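Kereama promises an end to throwaway trays. The numbers are thin.

25 February 2024

Enia, the catering supplier, says it will take disposable food containers out of 200 lunch counters by June and replace them with dishes that customers carry away and bring back. The program is called Kereama. It was announced with a video, a slogan and very little arithmetic.

Customers will pay a deposit through an app, Komeo, and get it back when the dish is returned. Enia says a trial in Clasard put 1,000 dishes into use over 23 weeks and that the response was "overwhelmingly positive." Asked how many of the dishes came back, the company said it was still going through the data. The trial ended last year.

That figure decides everything. A heavy dish takes more material and more energy to make than a thin one, and it only pays off if it gets used again and again. A dish that goes out twice and ends up in the back of a kitchen cupboard is worse than the thing it replaced.

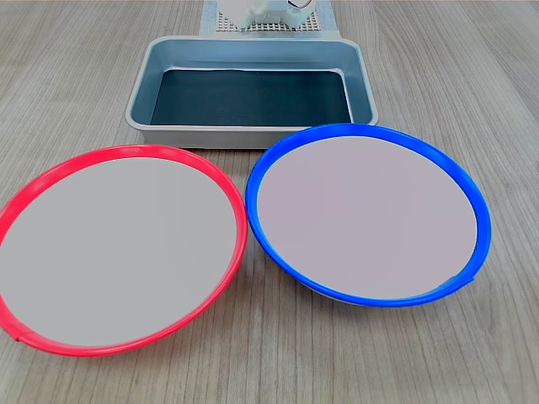

Enia has also been vague about what it is replacing. Its announcement talks about "single-use plastic" throughout, but plenty of lunch counters gave up plastic years ago and moved to paper or metal. An aluminum pan like the one behind the two round plates can be washed and used again at home, and many cities will take it for recycling if it is clean. Whether people bother is another matter, but the same doubt hangs over Kereama, and the company doesn't seem to want to discuss it.

Devendra Shukla, who runs a lunch counter in Clasard and took part in the trial, said he liked the idea and lost money on it. He got 17 dollars a week toward washing. "That doesn't cover the hot water," he said. "And on Fridays I ran out of dishes before one o'clock, so we went back to the old boxes."

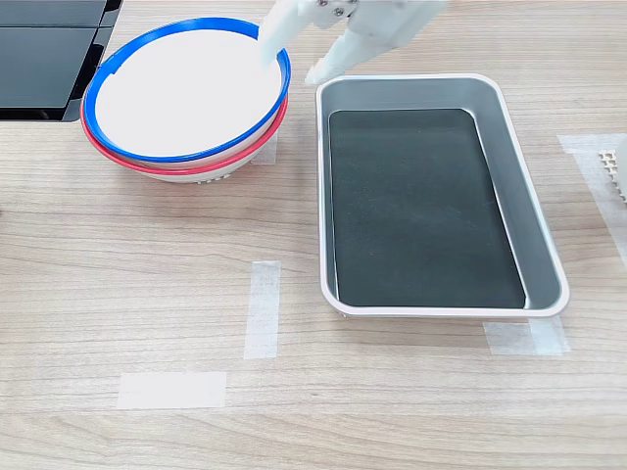
Enia says the washing payment is under review. It would not say whether the new counters will get more, or who pays when a dish is chipped or never seen again. Under the terms posted in the Komeo app, unclaimed deposits go to the company after 200 days -- a detail the video leaves out.

Sign-up for counters is open now. The company says it will publish full results from the Clasard trial "in due course," and gave no date.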